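Chapter 4
Small Things and Where They Live

In this chapter you will learn to
sort small belongings by where they are used
choose a container that fits its contents
tell a working box from a storage box
set up and keep a review day

Words to know: catchall, home spot, working box, storage box, overflow, liner

Most of the work of keeping a bedroom in order has little to do with furniture. A bed, a dresser and a desk stay where they are put. The trouble comes from things that fit in one hand: combs, hair ties, cards, chargers, coins, receipts, spare buttons, sample packets. They enter the room in a pocket or a bag and get set down on the nearest flat surface, which in a bedroom is usually the bed or the nightstand.

Chapter 3 dealt with clothing and linens, which can be folded and stacked. Small belongings can't be stacked. They have different shapes, they slide under one another, and many are used once a day or once a month with nothing in between. They need a different method.

4.1 The home spot

A home spot is the one place where an object is kept when it is not in use. It should be named in a few words that any person in the household would understand. "Top drawer, left side" is a home spot. "Somewhere in the dresser" isn't.

Hậu Đào shared a bedroom with a cousin during her first year of college and kept a list of everything she had to look for in October. The list ran to 71 entries. Most were for the same few objects: a comb, a bus card, a charging cable and a pair of scissors. She gave each of the four a home spot within reach of the place where she used it. The scissors went to the desk, although she had always kept them in the kitchen.

Start with the objects you look for most often. Leave the rest until those few are settled.

4.2 Working boxes and storage boxes

A working box is opened often. It has no lid, or the lid is left off, and everything in it can be seen from above. A storage box is closed, labeled and put away. The two are easy to confuse when the same kind of box is used for both, as when a gift box or a shoe box is saved and pressed into service.

A saved box makes a good working box if the walls are stiff and the inside is light in color. Small objects show up well against a pale lining. Before filling one, carry it to the bed and lay everything out on the cover, then put items back singly. Flat items such as cards go along one side. Packets can stand on edge. A comb can be propped upright at the end, where the fingers find it first.

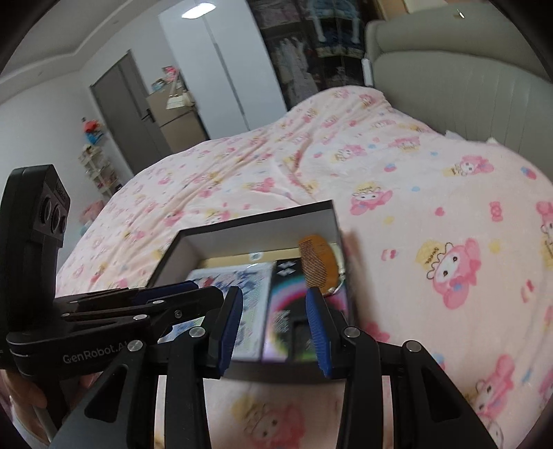

Department of Family and Consumer Studies, Latden Community College

A box with a few items in it, like the one held over the pink duvet, is easy to keep in order. The comb stands on the right and the card lies on the left, so either can be lifted out without moving the other. Once a working box is full to the rim, the contents begin to cover each other, and the owner goes back to digging. Anything above the rim is overflow. It should be given its own home spot or moved to a storage box.

Liners are optional. Cut cardboard works as well as anything sold for the purpose. If you cut your own, measure the inside of the box at the bottom, as many boxes narrow slightly toward the base.

4.3 The review day

Pick one day of the week. The households in this book's case studies used Saturday, before lunch. Tip the working box out on the bed, throw away wrappers and expired cards, and return anything that belongs in another room. Put back what is left.

Amr Ouali and Sylvain Chauvin, whose shared apartment is the subject of the case study on page 99, skipped the review for most of a semester. Read their account before you begin Activity 4A, and note which objects turned up in more than one room.

Activity 4A
Choose one drawer, tray or box in your own bedroom. Write down each item in it and the room where the item is used. Circle every item used in a different room. Bring the list to class. You will need it again in Section 4.4, Drawers and Dividers.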